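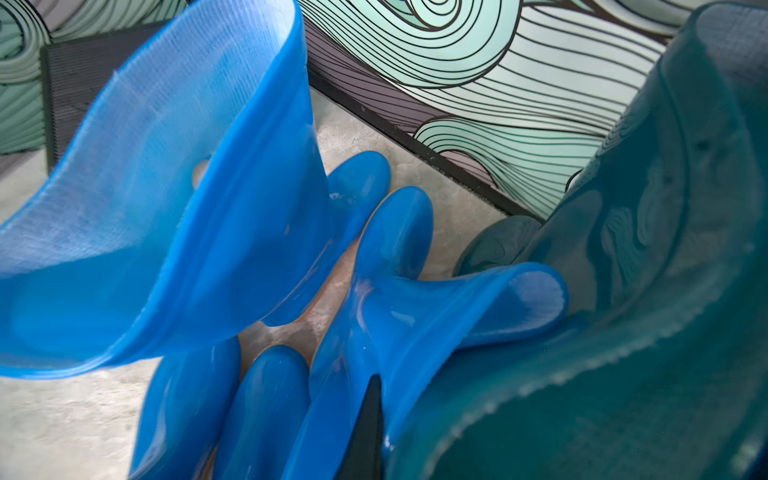 Wet Weather Gear and Boot Room Inspection
Girneo Outdoor Learning Site
October check, completed copy with comments

Inspected by: Fuad Shiferaw
Reviewed by: Vira Levchenko
Start: 7:40 a.m.
Areas covered: boot room, drying rack, side entrance, glove bins, loan rain boots

Ratings used: OK, OK with comment, Fix, Remove from use. Anything marked Fix gets a name next to it before the form is filed.

Section 1. Floor and walkways

1.1 Walkway from side door to classroom door is clear
Rating: Fix
Comment: Boots were on the floor again. The walkway is the strip between the two doors and nothing gets set down on it, including bags. See 2.1.

1.2 Floor mats lie flat, no curled edges
Rating: OK with comment
Comment: The mat at the side door has started to lift at one corner. Taped for now. Replace if the tape doesn't hold through the month.

1.3 Floor drain grate seated and not blocked
Rating: OK
Comment: Leaves cleared out at the time of the check.

1.4 Mop and wet floor sign where people can reach them
Rating: OK with comment
Comment: The sign was behind the door. Moved to the hook.

Section 2. Loan boots, storage

2.1 Boots stored in pairs, upright, on the rack
Rating: Fix
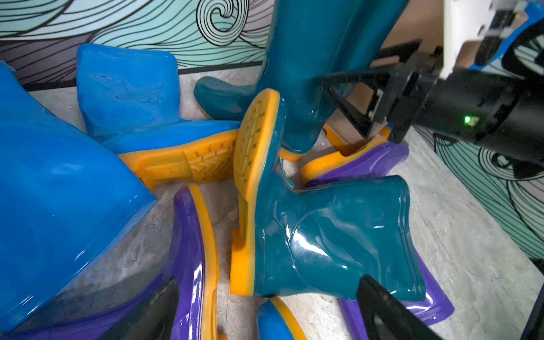 Loan boots go back on the rack as pairs at the end of each session, with the toes facing the wall. They should not be dropped in a heap for somebody else to match up. A heap is a trip hazard, and a tall boot with a short one on top of it gets a crease at the ankle if it stays that way over a weekend. Colors help less than people expect. We have tall and short in both the blue and the teal, so a blue boot still has to be checked against its partner for height, and the yellow soles look alike from one color to the next when a boot is lying on its side. Match height first, then color, then the size stamped on our own tag inside the shaft. Assigned to V. Levchenko to go over with session leaders.

2.2 Rack is fixed to the wall and does not rock
Rating: OK
Comment: Four screws checked and snug. Bottom shelf has a scratch, no sharp edge.

2.3 Size tags present and readable
Rating: OK with comment
Comment: 27 pairs on the list. Tags on two pairs are worn down to nothing. New tags are in the desk drawer, use the laundry marker and not the ballpoint.

2.4 Odd boots kept apart
Rating: OK
Comment: One left boot in the odd box from last spring. Keep it until the end of the year, then throw it out.

Section 3. Loan boots, condition

3.1 Uppers free of splits
Rating: OK with comment
Comment: Bend each boot at the ankle and look at the crease in good light. Surface marks and cloudy streaks are fine. A line you can catch a fingernail in is not. One pair has a fine line starting on the left boot. Left in service, look at it again next time.

3.2 Soles attached all the way around
Rating: OK
Comment: Pull gently at the toe and at the heel. No gaps found.

3.3 Tread deep enough to grip
Rating: OK with comment
Comment: The most used pairs are getting smooth under the heel. They are good for the garden and the path. Don't hand them out for the creek bank.

3.4 Inside of boots empty and dry
Rating: Fix
Comment: Found two socks, gravel, and a pine cone. Tip every boot out over the bin before racking. Assigned to F. Shiferaw, done same morning.

3.5 Leak test
Rating: Remove from use (one pair)
Comment: Fill to the ankle, stand on newspaper for ten minutes, check the paper. One pair left a ring. Tagged red and taken off the list.

Section 4. Gloves

4.1 Rubber gloves hung by the cuff to dry
Rating: OK

4.2 No tears at cuff or fingertips
Rating: OK with comment
Comment: Blow into the cuff, pinch it shut, and squeeze. Three single gloves went in the trash. Don't save the good half of a pair, we have a drawer full already.

4.3 Enough stock for the season
Rating: OK
Comment: 14 pairs in the bin. Reorder from Sethi when it drops under ten.

Section 5. Cleaning and drying

5.1 Boot wash brush and bucket in good shape
Rating: OK
Comment: Brush head replaced.

5.2 Cleaner labeled and out of children's reach
Rating: Fix
Comment: The spray bottle had no label. It holds the Nukham wash, mixed at the usual strength. Labeled on the spot. The large container stays in the locked cupboard.

5.3 Heater clear of rubber items
Rating: OK with comment
Comment: Keep boots at least an arm's length away. Rubber that has been heated too often goes stiff and cracks early. The heater is the 2,000 watt unit and it gets its own outlet, no power strip.

Items carried over

Light over the side door still flickers. Galano has the work order, number 88. Ask for a date.

Reviewer comments (V. Levchenko)

I agree with the ratings. On 2.1, I would like the rack marked with tape so each pair has a spot, tall boots on the bottom and short ones above. On 3.3, please write "path only" on the tags of the smooth pairs. Telling people hasn't worked. The leak test took most of an hour for one person, so next time start it before the walkway check and let it run.

Next check: first week of next month, before the morning group comes in.

Related checklists
Garden tool shed, monthly
First aid bag contents
Creek bank walk, before each visit
Side gate and fence line
Snow gear, start of season

This site uses cookies to remember your settings and count visits. By continuing to browse you accept our use of cookies. Accept / Manage settings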